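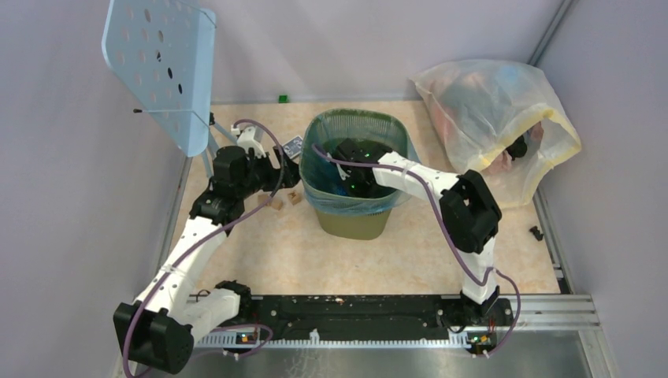

Two robot arms at opposite ends of a base rail.

Review: Segers Trillau audio guide for small museums
By Lotte Verschueren

The Trillau is a handheld audio guide made by Segers and aimed at museums that can't run to a full multimedia tour. It has a keypad, a small screen, a speaker at the top and a socket for headphones at the bottom. Visitors type in the number beside an object and hold the handset to their ear like a telephone. There is no touch screen and no camera, and it doesn't use the building's wifi once it has been loaded.

I used a set of 17 at Pralletham Museum from the start of May until the end of the summer season. Pralletham has a local history floor, a room of studio pottery and a gallery upstairs for changing exhibitions. The old guides were a mixed lot bought second hand, and several had stopped holding a charge. We paid for the new set ourselves at the normal price, and Segers didn't see this review before it went up.

What you get

Each handset weighs 200 grams with its lanyard, a bit more than the ones it replaced. The case is a grey plastic with a slightly rough finish that doesn't slip in the hand. The keys are large and well spaced, with a raised dot on the five, and they give a proper click. The screen shows the stop number, the title of the track and the battery level. The text is a decent size, but the screen isn't lit very brightly and in direct sun by our pottery windows it is hard to read.

The charging rack comes separately. Ours holds the whole set and has a spare slot or two for growth. Handsets go in either way round, a real improvement on our last rack, where one put in backwards overnight would be flat by morning. A full charge lasts through an opening day with plenty left. I did forget to put one back and it was still going at closing time the next afternoon.

You also get a cable, a printed guide that covers the basics, and a licence for the loading software. Headphones are extra. We bought cheap ones elsewhere and they work fine.

Loading the tour

Loading is done through a Windows program called Trillau Desk. You make a tour, give each stop a number, drop in a sound file and press Send. All handsets in the rack update together. Our tour has a main track and a children's track at most stops, and the first load took long enough for me to go and have lunch. Later changes were quick, as it sends only the files that are new.

The program looks dated but it does what it should. My main complaint is with the way it handles renumbering. When we moved a case of pilgrim badges from one end of the room to the other, I wanted to shift the stops along by one. There is no way of doing this in bulk. I had to open each stop, change the number, save it and go on to the next, and the program won't let two stops share a number even for a moment, so you have to work backwards from the end of the tour. Leave gaps in your numbering from the start. I went up in tens the second time.

It accepts MP3 and WAV. Levels are not evened out between files, so if your recordings were made at different times you will want to sort that out beforehand in something else. We had a set of older interviews with pottery workers that came out much quieter than the new narration, and visitors were turning the volume up for one stop and then wincing at the next.
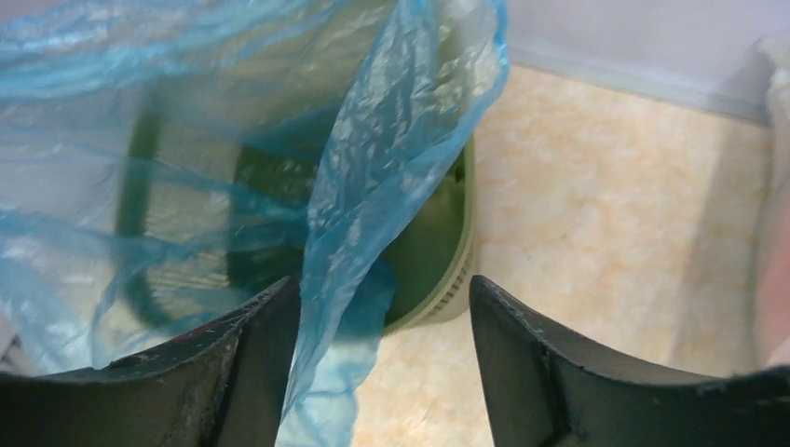 Sound quality

Speech is clear. The speaker is small and there isn't much bass, which matters very little for a voice but does music no favours. We have one stop with a brass band recording from the local colliery and it sounds thin. Through headphones it is much better.

Volume goes high enough for a busy half-term morning. The handset goes back to its middle setting when it is returned to the rack, so the next person doesn't get a shock. There is an induction loop accessory, worn round the neck, for people with hearing aids on the T setting. We have a couple of these and they worked with every aid our visitors tried them with. They need ordering in advance, and ours came a fortnight after everything else.

With the speaker in use, you can hear a handset from a few steps away. In the pottery room, where the floor is hard, several going at once made a noticeable murmur. Pui-shan Kan, who looks after our exhibitions programme, asked for headphones only in the upstairs gallery, and we put a hook of them at the top of the stairs. Most people took a pair without being asked.

In visitors' hands

We lent the guides 2,000 times over the season. People of all ages got the idea from a single sentence at the desk. The commonest mistake was to type the number and wait, when you have to press the green key as well. Segers could fix this with a setting that plays a track after a short pause. I asked their support line and was told it is being looked at.

Children liked typing in numbers that didn't exist, which gets you a polite beep. Two handsets were dropped on the stone stairs. One has a chipped corner and the other shows no mark. Both still work. The lanyards are the weak point, with a plastic clip that opens if it is pulled sideways. We have changed ours for metal ones.

Cleaning is simple. The case is sealed around the keys and can be wiped with the usual alcohol wipes, though the printed symbols on the volume keys have begun to fade.
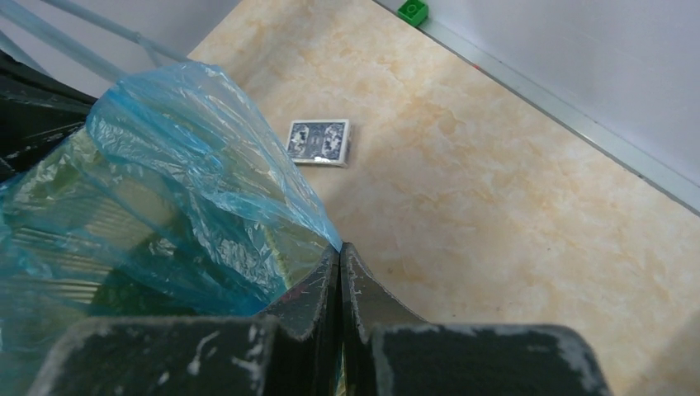

Compared with the Filtden

Before ordering we had the Filtden handset on loan. It is slimmer and lighter, has a colour screen that can show a picture for each stop, and its software runs in a web browser on any computer. Renumbering is done by dragging. In all those ways it is the better product.

Against that, the Filtden costs £60 more per handset and has a yearly fee for the software. Its keys are flat and give no click, and our testers with poor sight much preferred the Trillau. It also needs wifi to update, and our signal on the ground floor is poor. If your museum has good wifi and a tour that depends on pictures, I would look at the Filtden first.

Verdict

The Trillau is solid, easy to hand out and easy to use. The software needs work and the lanyard clips should be better at this price. For a spoken tour in a small or middling museum I would buy it again.

Good: clear speech, large keys, long battery life, no yearly fee
Less good: dim screen, slow renumbering, weak lanyard clips, loop accessory slow to arrive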